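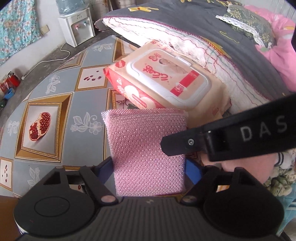

Sanne Van Loon
Workshop technician, Birndale

3/23/22

Glue tests, second round. Notes are for me and for Koen, who has the next batch.

The problem is still the chair seats. The old hide glue in the Prins chairs has gone brittle and the rear joints open up as soon as anyone leans back. Two of the set came back after the last repair, both with the same joint loose (left rear, seat rail to leg). I had put that down to my clamping. After taking the second one apart I think it was dirt in the mortise. There was a brown crust at the bottom that I must have glued straight over.

So today was mostly cleaning. Warm water and a stiff brush first, then a damp cloth, then leave it. The crust softened after a while but came out in flakes and some of it packed into the corners. A bamboo skewer cut to a chisel point was better than the dental pick, which scratched. Do not use the pick on the walnut ones.

Glue was soaked overnight in the small jar and heated in the water bath. I kept an eye on the thermometer this time. It wants to creep up when the lid is on, so I left the lid half across and topped up the water. Skin formed twice and I lifted it off with a stick. The batch smelled fine. I threw out the leftover from last week, which did not.

Test pieces: beech offcuts, planed and then sanded with 80 grit on one face only, to see whether the scratches make any difference. Koen says they do. I say a planed face is better. We'll break them when they have had time to cure properly and I am not going to peek.

Clamping. I used the Postar clamps on the test pieces and the strap clamp on the chair. The strap slips on the turned part of the leg unless there is something under it. A strip of inner tube works. Leather would be kinder to the finish and I will look in the scrap drawer.

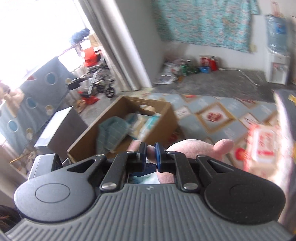
The dry fit on the chair took longer than the glue-up, as it should. The stretcher is slightly short, or the leg has bowed, and with everything pulled tight there is a twist across the seat. I checked on the flat plate and one foot is up by 2 mm. Some of that was there before, going by the wear on the bottom of that foot. I am leaving it. If the owner complains we can talk about a pad.

Wiped the squeeze-out with a hot damp rag straight away. A bit ran down the inside of the rail and I missed it until later, but it will chip off.

Still to do:
– label the test pieces properly, pencil is rubbing off
– order more glue, the Pruseo pearls if they have them
– 600 grit for the arm touch-ups
– ask Koen where the other strap clamp went

Chair stays in the strap until tomorrow afternoon. Please don't move it.

Comments

Koen Verhoeven
Other strap clamp is on the shelf behind the bandsaw. I still say sanded.

Sanne Van Loon
Found it, thanks. The ratchet is sticking, so it needs oil before you use it.

Koen Verhoeven
Did you size the end grain on the beech pieces? If not I'll do a few that way with my batch so we can compare.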